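Rings, Lids and Other Things That Roll Off the Table

My mother kept every ring she ever came across in an old biscuit tin. Curtain rings, jar rings, the rubber ones off preserving bottles, the metal ones off keys that no longer opened anything. When the tin came to me I had every intention of throwing most of it out, and of course I did no such thing, and now I have a tin of my own as well. So I thought I would write down a few of the things I have learned about looking after them, as several of you asked after the piece on drawer dividers.

Start by tipping the lot out on a table you can walk all the way round. I use the kitchen table, with an old towel laid along the far side, because anything round will head straight for the floor the moment you turn to put the kettle on. Then sort by size before you think about what anything is for. It sounds the wrong way about, I know, but if you begin with "kitchen" and "curtains" you will spend the whole afternoon arguing with yourself over a ring that might be either.

For storing them, a length of dowel is hard to beat. Mine is an offcut from a shelf that Ottó Kun put up for us, with a cork pushed on each end, and it lies flat in the second drawer down. Big rings go on first and small ones after. If you haven't any dowel, a loop of strong string will do very nicely — tie it in a bow, though, and keep away from knots, or you'll be hunting for the scissors every time you want one ring out of the middle.

Colour is a great help too, if you have any choice in the matter. I used to buy everything in white or clear and could never find a thing. These days, if there is a bright one going, I take it. A ring in a good strong blue-green shows up on a wooden table from right across the room, and so does anything orange, even without my glasses.
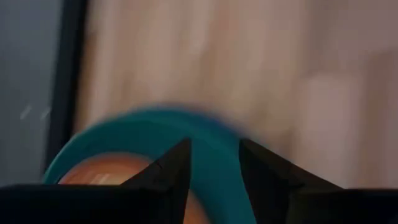

Washing is worth doing once a year, and I generally leave it until December when the good jars come out anyway. Plastic rings want warm water, a drop of washing-up liquid and an old soft toothbrush for the edges. Don't be tempted by the scouring side of the sponge, as it takes the shine off and after that they hold on to every bit of grease going. Dry them flat on a tea towel and turn them over halfway.

Rubber rings are a different matter. Stretch each one gently between your fingers and look for little cracks on the inside of the curve. If you see any, it has finished its work with jars, but it will still hold a bundle of garden canes together for another summer or two. I dust the good ones with a little cornflour before they go away, a trick I had from Hajnalka Takács, and they never stick together.

Rings that have gone out of shape can sometimes be coaxed back. Sit the ring in a bowl of hot water from the tap (never boiling) for 6 minutes, then slip it over a jar or tin of the right width and leave it there until it's quite cold. Thin ones come round beautifully. Thick ones sulk, and may need doing twice.

And do keep one or two odd rings by the back door. I hang my gardening gloves from one, the dog's lead from another, and a wide one keeps the mouth of the peg bag open so I can get my hand in when it's blowing a gale.

Next time I shall be going through the string drawer, which is in a dreadful state, so if you have a good way of keeping balls of twine from tangling, please do write in before I make a start on it.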